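Skip to main content
Search this title... Search Go

Filed under: Operations Management > Capital Equipment

CHAPTER 4
Planning and Budgeting for a Robot Cell

The purchase price of a robot arm is the figure most often quoted in early discussions, and it is seldom the figure that decides whether a project succeeds. A working cell also requires mounting, grippers, floor space, electrical service, storage, training, and a reserve for changes made after the first month of use. This chapter sets out a method for preparing an equipment budget that accounts for each of these items before an order is placed.

The chapter follows the planning of a small-parts cell at Drirklow, a manufacturer of fittings. The company modeled the cell in simulation before requesting bids. The model places one arm at a central table and two others on pedestals, which allowed the planning group to compare mounting costs on the same floor plan.

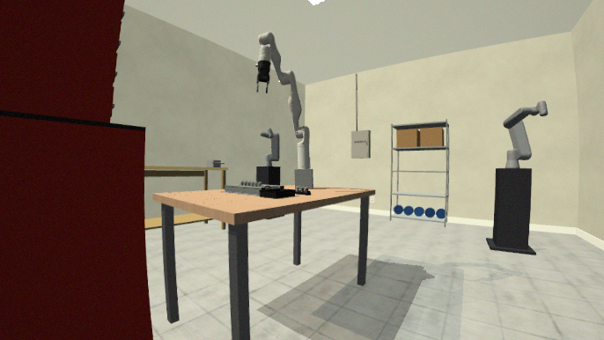 Jaxon Grewal: I would ask students to price the table and the pedestals first. In my experience these are the lines left blank on a first draft, and they cannot be added later without moving something else.

4.1 What the Budget Must Cover

Equipment costs fall into two groups. Direct costs include the arm, its controller, and the tool at its wrist. Supporting costs include work surfaces, trays and racks, shelving, wiring, and the labor needed to install them. Drirklow received bids from Tusetti and Bouchard. The Tusetti bid listed the supporting items separately. The Bouchard bid combined them under a single heading, and the planning group asked for a revised copy before comparing the two.

A simulated layout is useful at this stage. It shows the reach of the gripper over the parts on the table and the distance from each arm to the wall, the shelving, and the electrical panel. Changes to a model cost staff time only. At Drirklow, the group set aside 16 hours for this work and charged them to the project.
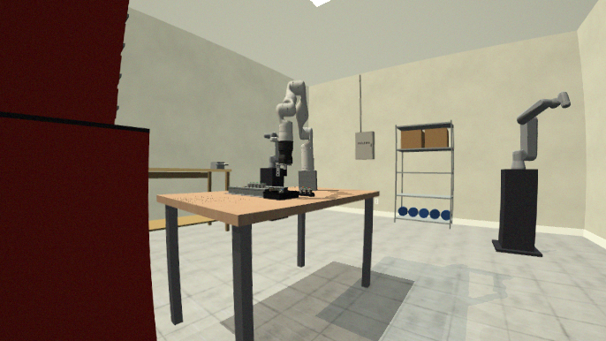 4.2 Recurring Costs

Once installed, a cell continues to draw on the budget. Gripper fingers wear and must be replaced. Software licenses are renewed. Operators change shifts or leave, and their replacements must be trained. The Drirklow plan allowed $3,000 per year for spare parts and up to $300 per month for software support from Titex. Both amounts were entered as operating expenses and reviewed each January.

Planners should also record the cost of time when an arm is idle. An arm that stands apart from the main table may be held for a later task, but its price has been paid and its floor space is in use.

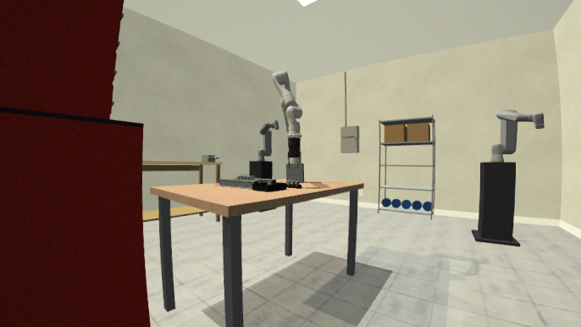 One reviewer of this chapter objected that idle equipment is too often treated as waste, and that a second or third arm may be justified where a stoppage would hold up an entire order. The point is taken up in Section 4.4, where the value of spare capacity is calculated.

Key terms: direct cost, supporting cost, operating expense, spare capacity

Contact the publisher | Copyright and permissions | Back to top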